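Guest Bedroom Safety and Linen Check, Junley House, with my comments
Checked by Nurhan Duman, 14/03/2020 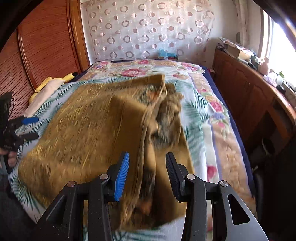
Item 4, the big golden-brown blanket on the bed, partly folded.

I do this walk-through before we open for the season in April, and I write it up the long way so whoever has the rooms after me can follow what I was thinking. Marks are OK, FIX, WATCH or N/A. If there's a comment, please read it, even when the mark is OK — half the time the comment is where I put the thing I want you to remember.

BED AND FRAME

1. Frame stands level, no rocking. OK
I sat on every corner and then bounced a bit, like a kid. Nothing moved. Last year I had a folded beer mat under one leg in this room and I'm happy to say it's gone, because we finally got the new glides put on.

2. Bolts and side rails tight. FIX
Two bolts on the wall side turned by hand. I snugged them up with the little wrench from the Vedano box, but one of them feels stripped and I don't trust it. Needs a new bolt and a washer. Please don't just crank it harder!

3. Mattress clean, no tears, label still attached. OK
Rotated it head to foot while I was in there. It's heavier than it looks, so get somebody on the other side. My back is still talking to me about the time I did it alone.

BLANKETS AND COVERS

4. Heavy blanket: fabric, edges, seams. WATCH
I love this blanket. It's got that raised, crinkly pattern pressed into it, and when light catches the ridges they go almost yellow. There's a smoother brown band down the middle, and the reverse side looks different again. Guests ask me where we got it and I always say Brellotau, though I've lost the receipt, so don't quote me.

The WATCH is for the stitching along one edge, where I could get a fingernail under the hem for the length of my thumb. It doesn't need to come off the bed yet. Run your hand along all the edges every time you change the room and if you find a loop big enough for a toe, pull the blanket and send it to be mended. A toe in a loop is how my cousin ended up on the floor of a hotel once.

5. Heavy blanket: corners clear of the floor. OK, with a nag
It's a large blanket and it wants to slide. The rounded corner hangs down over the edge of the bed if you let it, which looks nice, but keep it short on the door side where people walk in the dark. When you fold it back for the day, do it in long folds and smooth the bunchy part flat as you go. Don't leave it heaped.

6. Heavy blanket: care label readable. OK
Only just. The print is fading and I had to take it over to the window. I've copied the washing instructions onto the card inside the linen closet door so we don't lose them.

7. Spare blankets stored dry and aired. OK
Closet smelled fine. I took out two, shook them out on the landing and put them back the other way around. If you ever open that door and get a whiff of basement, take everything out and tell me the same day.

8. Pillows and protectors. FIX
One zipper is broken. The pillow inside is perfectly good, so please don't throw it out with the cover. We have Hyvönen protectors on the shelf, still in their bags.

FLOOR AND WALKWAYS

9. Clear path from bed to door. OK
I walk it with my eyes closed. Yes, I feel silly, and yes, I found the laundry basket with my shin doing it last year, so I'm going to keep walking it with my eyes closed.

10. Rug lies flat, grip pad underneath. WATCH
The pad has slipped toward the window again and one corner of the rug is starting to curl. I pushed it back and weighed the corner down overnight with two phone books. It was better in the morning but I wouldn't call it cured. If it's up again when you check, the rug goes in the closet until we get a bigger pad.

11. Nothing stored under the bed. OK
One sock. It's been dealt with.

HEAT, LIGHTS, POWER

12. Heater clearance from bedding. OK
I measured with the blanket pulled as far toward the heater as it would go, because that's what a guest tossing around at three in the morning is going to do. Still well clear. Please do it that way too and not with everything neatly tucked in — you'd only be measuring your own good housekeeping.

13. Bedside lamp: cord, plug, switch. OK
Cord is sound all the way along. The switch is a bit stiff but it clicks properly both ways. Wipe the dust off the bulb while it's cold.

14. Outlets and extension cords. FIX
Someone ran an extension cord behind the headboard for a phone charger. I took it out. I know it's handy, I know everybody wants to charge in bed, but a cord squashed behind a headboard with blankets dropping down on it is exactly what I don't want. I'd like to get a proper outlet put in on that side and I've asked for a price.

15. Smoke alarm: test button. OK
Loud! Warn people first. The battery is new and I've written the month on a bit of tape on the side.

WINDOW

16. Opens, closes, locks; blind cord secured. OK
The lock was gummy so I gave it a clean and it's turning nicely. Blind cord is wound up on its hook, high enough that little hands won't get it. Check the hook itself, too. It's only held with small screws and the wall there is crumbly.

TO BUY OR DO

New bolt and washer for the side rail (item 2).
Mend the hem on the heavy blanket if it gets any worse (item 4).
Protector swap (item 8). I can do that one this afternoon.
Larger rug pad (item 10).
Outlet on the wall side (item 14). I was told around 200 for the work, which made me swallow, but I'd still rather spend it.

One more comment that doesn't belong to any number. When you make up this bed after the check, put the heavy blanket on last and leave it turned back from the pillow end. People get too warm under it and then kick it off onto the floor, and then they get up in the night and step in it. If it starts out turned back they tend to leave it where it is. There's a lighter one on the chair for anybody who wants something in between.

Next check in this room is due before the first April guests come in. Items 4 and 10 first, please, then the rest in order.

N. Duman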